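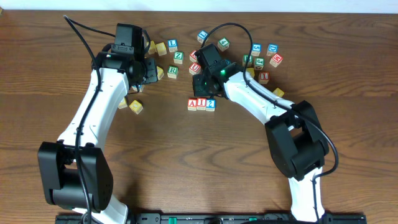 *Alphabet blocks on the wooden table*

**Brirley story collection - progress to February 25, 2026**

Quick one, full accounts to follow. Draft two of the novel-in-stories is finished, all except the river chapter. That one still ends three different ways and I don't like any of them. Grant paid for the quiet month, thank you, it shows.

Where things stand:

- Zonadgate stories: done, 5 of them, line edits in
- Rirkden stories: two to go. The drowned-bell one got cut, the ghost had no reason to be there
- Title piece: moved to the back, reads much better

Sent "The Salt Clerk" to Cui magazine. No answer yet. They take fantasy up to 700 words in the short section so I trimmed hard - lost the horse, kept the curse.

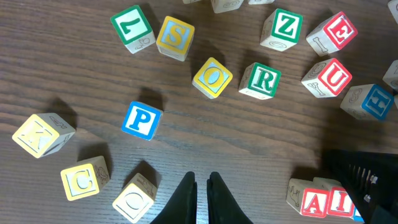
*2 min read*

Money. 400 dollars of the editing line is spent, the rest is held for the proofreader. Nothing moved between lines. Printing quote came in higher than the one in my application, asking for a second one.

Problems: the magic rules in the early stories dont match the later ones. In Zonadgate a name can be sold once, in Rirkden people seem to sell theirs every market day. Fixing from the front. Slow going, and it pushes the reader copies back a bit.

Next: river chapter, then the rules pass, then copies out to test readers. Would like to swap the planned public reading for a recorded one if thats allowed under the terms - please let me know before I book the hall.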